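The Yellow Basket

By the time I had carried the last of the boxes up from the Stumalari road, my arms had gone to string and the kettle was somewhere at the bottom of the box marked BOOTS. I had taken two rooms above the old Cloutier bakery, 197 steps from the harbour wall, and I had done it in the sort of hurry that people my age are supposed to have grown out of. All I had in the way of food was a bit of fruit from the market, and all I wanted was to put it somewhere that would make the place look lived in.

My aunt always said you couldn't call a room yours until there was fruit in it. She kept hers in a yellow basket too, and it followed her through 4 houses and one very damp caravan at Hirken, where the pears went soft if you so much as looked at them.

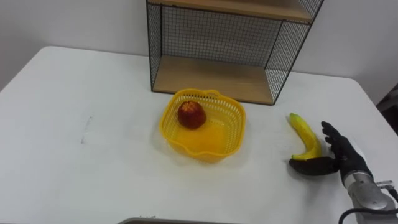 She had rules, of course. Bananas went in last and came out first, and never, never underneath anything. Anything round went at the back, where it couldn't roll about and bruise itself. I used to move things round when she was out in the garden, just to see, and she would come in with her hands all earthy and put every last plum right again without breaking off from whatever she was telling me about the neighbours.

I thought of her a good deal that first afternoon, and I'm afraid I fussed. A basket in the middle of a table looks as though it's waiting for guests, while one at the end looks as though it's been forgotten, and I wanted something in between, if there is such a thing.
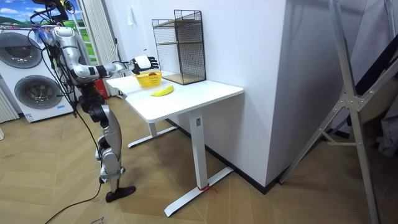
The basket at the far end of the white table, with the banana lying beside it.

Then there were the shelves. I had bought them from Mudance, the shop by the ferry that sells everything from fish hooks to christening cards, and the woman there had talked me up from a single shelf to a double with such kindness that I thanked her for it twice. What was I going to put on them? Jam, I thought, once I had made some. Letters, once somebody had written. It seemed rather a lot of shelf for a person who had arrived with 50 books and given most of them away on the ferry (the crossing was long and people were bored).

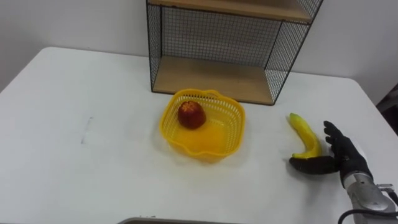 Black wire, brown wood and nothing on the shelf yet.

So I left them as they were and opened the window instead, and the smell of bread came up, though the bakery had been shut for years. I stood there for quite some time, I think, in my coat, feeling hungrier and a good deal more cheerful than I had all day, and then I went to look for the kettle.

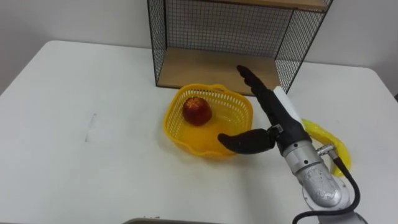

Evening

The light went early behind the harbour wall. I found the kettle at last, and one cup, and sat down with my tea to write to my aunt's old address at Hirken, knowing perfectly well that the letter would go to strangers. I told them about the stairs and the bread, and asked whether the caravan was still damp. Then I peeled the banana, last in and first out, and ate it at the open window while the ferry came round the point with all its lamps lit.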